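I've been having a bit of a kitchen clear-out this November, and the thing that finally tipped me over was the utensil drawer. You know the one – you tug it, it opens two inches, and then a potato masher rears up and jams the whole lot. I've lived with that for seven years in this flat (seven!) and I'd had enough.

My neighbour Hermine Zürcher swears by hanging everything up, so I went off and got one of those white stands with a pole in the middle and thin arms sticking out at the top. I put it on the wooden table first to see what it looked like with just a few bits on it: the whisk with the teal handle and a couple of the brown-handled ones. I rather like it half empty, to be fair.
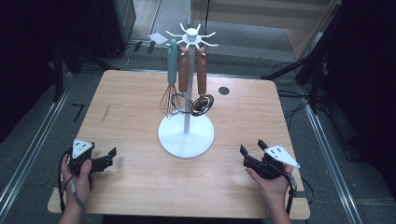
What do you do with the utensils that haven't got a hole or a loop in the handle? Mine live in an old jam jar next to the cooker, and anything that won't fit in the jar goes to the charity shop.

I did get a bit carried away after that. Out went two blunt peelers, a melon baller I've never used on a melon, and the pasta spoon with the melted edge. Noel rang halfway through and asked if I'd kept the garlic press he gave me. I had – it was at the back of the drawer under the takeaway menus, and it's staying there for now.

Next job is the baking tins. There are four loaf tins in that cupboard and I make one loaf a month, if that, so wish me luck!

7 comments
2 shares

Contact | Copyright | Back to top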